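3. What I did, and how the weeks went

3.1 Setting up the diary

I should say at the start of this section that I came to the study of television habits sideways. My earlier work was on radio, and radio people tend to think of telly as the noisy neighbour. So when I began asking how households choose their next series, I honestly expected the answer to be dull: the app puts a row of pictures in front of them and they press the first one that looks all right. Some of that did happen. But a lot more of it came down to other people, and the rest of this paper is mostly my attempt to work out which other people, and how much they mattered.

I asked 30 households to keep a viewing diary through February. I found them through a community noticeboard in Stovau and a mailing list in Nevard, and I'll admit both places lean towards people who like filling things in. Each household got a paper booklet, because in my trial run the online form was a disaster. People filled it in on the bus three days later and made half of it up (they told me so quite cheerfully). The paper one sat on the arm of the sofa and got scribbled on while the credits were rolling, and that was just what I wanted.

For each programme, the diary asked what they watched, who was in the room, whether they finished it, and one open question: "How did you come to be watching this?" I left a lot of white space under that last one. A few people wrote a single word. One household regularly ran over on to the back of the page and then up the margin, and I was very grateful to them, even though it took me most of an afternoon to type up a single week.

I counted a programme as "started" if somebody watched past the opening titles, and as "stuck with" if they watched at least 3 episodes. I know that is a blunt line to draw. Comedies are over so quickly that three of them can go by in an evening, while three episodes of a long crime drama is a real commitment. I tried a version based on minutes instead and it sorted the diaries in nearly the same way, so I stayed with episodes, which is how the diarists talk about it anyway. No one in my booklets ever wrote that they had given a show a hundred and forty minutes.

3.2 Where people do their watching

I hadn't planned to say much about rooms. The older writing on television takes the living room so much for granted that it hardly gets mentioned, with the set in the corner and everyone facing it. My diaries had a small box for "where", which I nearly cut to save space, and I'm so glad I didn't! The big shared screen was still where the household's main series got watched, the one that everybody had signed up to and that caused a row if anyone went ahead. But the second programme of the evening was quite often somewhere else - in the kitchen with the washing up, or in bed on a tablet with the sound turned down.

Bedroom viewing had its own flavour. People wrote about it in a softer, slightly guilty way, and the programmes were nearly always ones they had seen before. Old sitcoms, baking, people buying houses by the sea. The answer to my open question was often just "to nod off to". Recommendations hardly came into it, as a show somebody has told you is brilliant is apparently the last thing you want at that hour. You might miss the good bit.

I've kept these entries in the counts but marked them separately, and in the later sections I talk about "front-room" and "back-room" viewing as a shorthand. Back-room covers bedrooms, kitchens and one very well-described shed. Figure 1 goes with this part of the discussion.

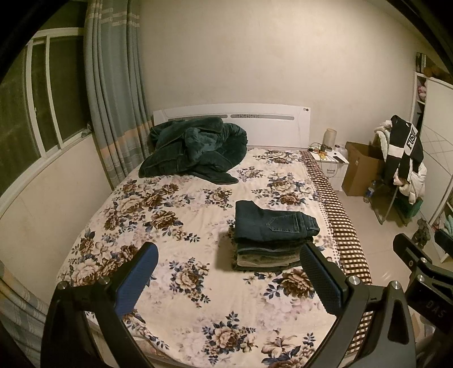
Figure 1. A bedroom with a double bed and a floral bedspread.

3.3 Sorting the reasons

Once the booklets were back I read the whole lot through without making any notes, which I'd recommend to anyone who can spare the time. Then I went through again with coloured pencils. By the end I had 7 kinds of reason for starting a programme, and they held up fairly well when I left them alone for a fortnight and came back to them.

The first was the plain personal tip, where a friend, a sister or someone at work says you have to see this. The second was what I called the overheard tip, where nobody was recommending anything to you in particular but you picked it up all the same, in a queue or at the hairdresser's. The third was the written round-up: blogs, newsletters, the "what we've been watching" sort of post. The fourth was the app's own suggestion. The fifth was a face, meaning an actor they already liked. The sixth was carrying on, where the household had simply rolled into another series of the same thing. And the seventh was a bag I labelled "it was on", for everything that had no better explanation.

The overheard tip and the personal tip do blur into each other. If your colleague is telling the whole office about a drama and you happen to be in the office, is that a tip to you? I went by how the diarist put it. If they wrote "she told me to", it went into the first pile, and if they wrote "everyone's on about it", it went into the second. I'm sure another reader would have moved a few of them across.

The written round-ups gave me the most trouble, and they were also the part I was fondest of. I'd gone in thinking of them as a kind of advert, but the people who follow them don't treat them that way at all. They know a fair bit about the blogger's taste by now and they adjust for it. One diarist said she always tries the comedies her favourite blogger likes and never touches the thrillers, as the blogger "will watch anything with a detective in it". Another reads a monthly post purely to find out what to avoid. That's still a recommendation of a sort, I suppose, and I coded it as one, with a little minus sign next to it.

There's also the matter of the comments underneath. Quite a few entries credited a programme to a round-up when, reading on, the title had come from a reader replying to the post. I put these in the third pile along with the posts themselves. If I were doing it again I'd split them, because a comment thread works much more like the overheard tip - you weren't looking for it, and the person wasn't talking to you.

3.4 The two programmes everyone mentioned

Two titles came up so often that they need a word of their own. Both were new on the streaming services that month, and both arrived with a good deal of fuss.

"Zorkel" is a family adventure about a lighthouse that turns up in the wrong county. It spread almost entirely through children. The diaries are very clear on this: a child heard about it at school, asked for it at tea, and by the weekend the grown-ups were watching it too and pretending they weren't enjoying it. In several booklets the handwriting changes at this point, and I think we can guess who had got hold of the pen. As far as I can tell the app's suggestions made very little difference, as the households with no children at home were shown the same picture of the same lighthouse and mostly went straight past it.

"Oh" was another matter. It's a slow, talky comedy with 6 episodes and no real plot to speak of, and the people who loved it had a terrible time telling anybody why. The tips for it are written down in the diaries with a kind of helplessness: "she said just try it", "he couldn't explain". And yet it had the strongest run of personal tips of anything in the study. Those who started it on a friend's word tended to stick with it even when they didn't much care for the opening episode. Those who started it because the app put it in front of them often wrote something short and rude and went off to find a quiz.

I find this pattern really interesting, and I come back to it in Section 4. My hunch is that a tip from someone you know buys a programme a bit of patience. You don't want to go back to your friend and admit you turned it off after one. One diarist in Nevard wrote that she had watched the second episode "out of manners" and the rest out of choice, and I could not have put it better myself.

3.5 Things that went wrong

Plenty did. Wednesday entries are thinner than those for any other night in nearly every booklet, and I still don't know why. It could be that people were out, or it could be that by the middle of the week they were fed up with me. A few households went back to fill in gaps, and you can tell, as the ink is the same all the way down the page.

I also think the diary changed what people watched. More than one person told me at the end that they had turned off something silly because they didn't fancy writing it down. I had promised them I wouldn't judge, and I didn't, but I can see that a stranger's booklet on the arm of the sofa has a bit of a stare to it. The back-room entries may be the more truthful ones for that reason. People seemed to fill those in later and care less how they looked.

Last, the open question was about starting. I didn't ask anything about why people stopped, and I wish I had. Some of them told me anyway, squeezed in at the bottom of the page, and those notes are used in Section 5 where they fit.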